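Giving up the takeaway (mostly)

So it's been six months since I said I'd stop ordering food every time I came home tired, and a few of you have asked how it's going. Pretty well! Not perfectly. I had a wobble in April when the boiler went and I lived on chips for the best part of a week, but I'm counting that as illness.

What started it was doing the sums one wet evening with a pile of bank statements. I'd spent 968 pounds in a year on food brought to the door, and 182 of that was in one month, when I was working late and couldn't face the washing up. I could have gone on holiday. I could have had the bathroom ceiling done, which still needs doing, by the way, if anyone knows a decent plasterer who answers the phone.

I tried being strict first and that was hopeless. I bought a big folder and wrote out menus, and by the second week I was hiding the folder behind the bread bin. What works for me is having a freezer full of things I'd really want to eat at nine at night with my coat still on. Soup doesn't do it. I know soup is good for you, my mother tells me often enough, but I've never once come in from the rain and longed for a tub of frozen leek soup. Dumplings, though! Dumplings I will always say yes to, and buns even more so.

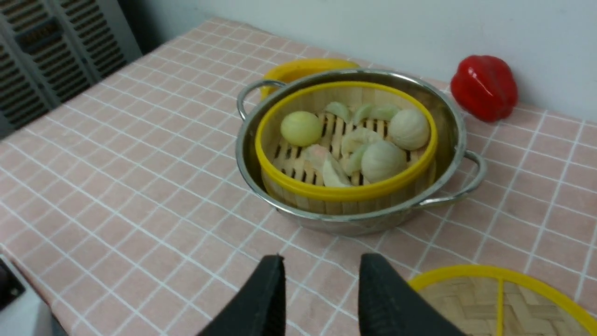
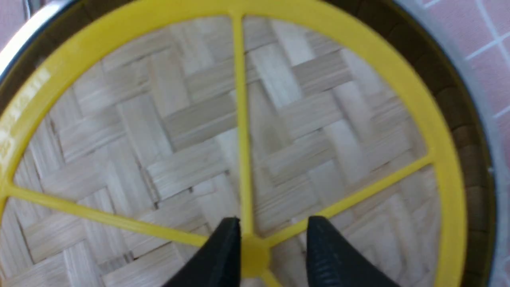

Buns and dumplings in the steamer first, then a closer look at yellow plastic over woven bamboo.

The other thing that's helped is shopping differently. I used to go to the huge Bravano on the ring road, come out with nine bags and still have nothing for tea. Now I walk to Grukico after work (it's the little one next to the dry cleaner's, with the terrible parking) and only buy what I can carry up the hill. You get very choosy about tinned tomatoes when you've got to lug them past the church.

I've also made friends with leftovers, up to a point. Cold rice gets fried with an egg and whatever's going soft in the drawer. Roast potatoes never last long enough to be leftovers in this house, so I can't help you there. And I've stopped buying bagged salad completely, it was just a way of paying to put slime in the bin.

I do still get a takeaway now and then. Two a month is the rule, and I look forward to them like a child, menu out on the sofa by five o'clock. Last time I had the lamb from Tomić, with the flat bread and far too much of the red pepper stuff, and it was worth every penny.

Next job is the packed lunches, which are still a disgrace. If you've got any ideas that don't involve a cheese sandwich, leave me a comment, I'm desperate.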